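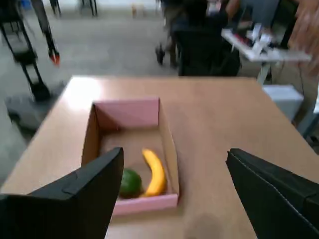

Fruit in an open cardboard box on a wooden tabletop.

Let People Own the Ground Under Their Homes

I have lived in the same manufactured home for 20 years, and in that time I have paid off the house and never owned one square foot of what it sits on. Most people who have not lived in a park do not understand that arrangement. They hear that I own my home and assume I have what they have. I own the walls, the roof, the water heater and the steps. A company owns the rest, and every January it tells me what it will cost to keep my walls where they are.

Our park is outside Trinent, on the old road to the feed mill. There are 71 lots. When I moved in, the park belonged to a family that lived in the first house past the gate. They were not generous people, but the rent went up a little each year and the road got graded in the spring. Then they retired and sold to Borier Communities, which owns parks in several counties. The rent went up twice in the first year. Trash pickup, which had been part of the rent, became a separate line on the bill. So did water.

I don't think the company is breaking any law, and that is my complaint with the law. A person renting an apartment who gets a bad increase can pack a truck and go. It's a miserable thing to have to do, but it can be done. Moving a house like mine means a hauler, a permit, new tie-downs, new skirting, and a lot somewhere else that will accept a home of its age. Most parks near here won't take one older than ten years. The word "mobile" stopped meaning anything the day the axles came off.

So the owner of the land knows that a tenant will pay nearly any increase before walking away from a paid-off house. If I did walk away, the company would get the house too, or close to it, and rent it to somebody else. Two of my neighbors left that way. One of their homes was painted and listed for rent by the end of the next month.
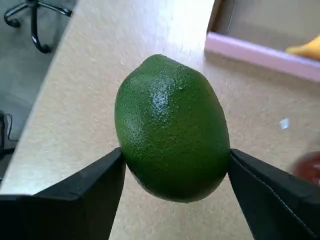
A green lime, held upright.

There is an answer to this that has worked elsewhere, and our state should make it easier. When a park goes up for sale, the people living in it should get notice and a fair amount of time to match the offer. If they can form a cooperative and get a loan, they buy the park at the price the seller was going to get anyway. Each household holds a share. The residents elect a board, set the lot rent themselves, and pay the mortgage out of it.

The residents of Simiyu Court, on the other side of the river, did this after their owner died. It took them most of a year. The bank wanted an engineer's report on the sewer lines, and the sewer lines were bad. They still have arguments over parking and dogs, and I'm told the August meeting ran past eleven at night. But their rent has gone up once since they bought, by 3 percent, and the money went into pipe. A woman I know there put in a new porch. She wouldn't have spent that money under the old owner, and I haven't spent it on mine.

The usual objection is that a notice law interferes with a private sale. I have read that argument in the paper and I take it seriously, as I own property too and would not like to be told who can buy it. But a notice law does not set the price and does not pick the buyer. The seller gets the same money. What changes is that the tenants hear about the sale before it closes. We learned about ours from a letter that told us where to mail the next check.
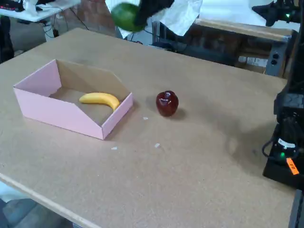

The other objection is that park residents can't run a park. I would ask anyone who believes that to look at how ours is run now. The office is open two mornings a week. Repair requests go through an app called Clillirus, which sends back a ticket number, and after that you wait. The streetlight by my lot was out from October until spring. There are retired plumbers, bookkeepers and a former county road foreman living here. They could handle a streetlight.

A fair law would need some money behind it. Sixty days is not enough time for working people to organize, hire a lawyer and close on a loan, so the notice period ought to be 120 days at least. The state housing fund already lends for apartment buildings and could lend for parks on the same terms. It would also help to let a home on cooperative land be titled as real estate, so a buyer could get an ordinary mortgage instead of the kind of loan used for a boat.

I don't expect any of this to arrive in time to help with my own rent. Borier has no reason to sell and hasn't said it plans to. But companies like that buy and sell among themselves all the time, and the next letter could come in any year. When it does, I would like it to come before the sale, with a price in it and a date we have to answer by.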